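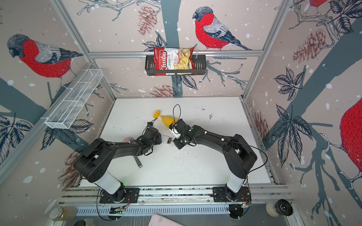 Do hanging baskets save you any room on a small table?

They save the room that was being taken up by things you could have put away somewhere else. If the table is covered in things you are using, a basket on the wall won't help you much.

Opening. Say who I am, keep it short. Brisa Magaña asked me for a talk on small work tables and wall storage, and she knows I'm not a fan of most of it. I said I'd come if I could complain. She said that was the idea.

Leave the first picture up while people find seats. Don't talk over it yet.

First point: look at what's in the baskets. There are two kinds up there. The black wire one hangs from the rail along the back and has a bag of cassava chips standing in it. The white mesh one is on the left wall, on a slant, split into compartments, and has nothing in it. Meanwhile the wine glass is lying on its side on the table, and the little clear box with the white lid is on the table too.

Ask the room: which of those would you have put up first? Wait for answers. Most people say the glass. Then somebody says you can't put a glass in a wire basket, and somebody else says it's plastic, so why not. Let that run a minute.

My view, for the record: divided baskets get bought for the dividers. You see the compartments in the store and you think of yourself as a person with pens in one slot and tape in the next. Then you get home and own a bag of chips, which goes in the basket with no dividers.

Second point: the slant. I've never had anyone give me a good case for hanging a divided basket on the diagonal. It looks lively on a patterned wall. Small things slide to the low corner of each section, and you end up digging for them with one finger. If you like how it looks, fine, call it decoration and stop counting it as storage.

(If Baltazar Ocampo is in the room he will argue. He has a Travden rack hung on an angle over his bench and swears by it. Let him have his turn, then move on. He had it up in May when I visited and it was holding one pair of scissors.)

Third point: walls. People love three walls around a table. It feels like a little room. I'll grant that a wall stops things from rolling off the back. What it costs you is reach from three directions, so everything comes in and goes out over the front edge, and the front edge is where your own stuff piles up. I worked at a boxed-in table for 4 years and I mostly remember leaning.

On the paper. Bullfinches on dark branches, pine cones, snow. I like the birds. I'd keep the birds. But I want to be fair to the people who tell me a busy pattern makes small things hard to find, since I used to say that was nonsense. With red birds that size behind it, a red bag doesn't jump out at you the way it would on a plain wall. Does it matter for chips? No. It would matter for a red spool or a red marker.

White table, though: good. A yellow glass on white you can find from the doorway. White also shows every speck and mark, and there are specks and marks here, mostly toward the middle. That's a plus in my book. You know where to wipe. People who sell dark tabletops tell you they "hide wear," and what they hide is crumbs.

Fourth point: the products. I priced three systems before coming. Careful with tone, don't turn this into a rant.

Trundedano sells a full wall set for 548 dollars. The rail is solid and I have nothing bad to say about the rail. The baskets are wire baskets. You are paying for the word "system."

Gallegos has a cheaper rail with hooks that pop off when you lift a basket from the wrong side. I tested it for 5 weeks. I got used to it, but I shouldn't have to.

Dinine says on the box that their setup gives you back "2,000 hours." Over what stretch of time, and doing what? I wrote to ask. No reply so far. Pause for laugh, if there is one. If not, keep going.

Fifth point, the part where I'm supposed to be helpful. Things I would do with a table like the one we opened with:

Stand the glass up, or move it off the table.

Keep the lidded box. Small, clear, has a lid, sits flat. I'd take three more of those over any basket on the market.

Turn the white basket level, or take it down for a month and see if you miss it.

Leave the hanging one alone. It's holding something, and it's at the back and out of the way, so it has earned its spot more than most.

Wipe the middle.

Likely questions. "What about pegboard?" Same answer as baskets, with more holes. "What about a shelf?" Shelves are fine — I've got one, it's full of things I don't use. "Isn't this just about what makes you happy?" Sure, but then let's say so and skip the part about saving space.

Brisa wants us out by 4, so drop Gallegos if we're running behind. Handouts are on the chair by the door. Thank her, thank Baltazar for being a good sport, and ask people to push their chairs in.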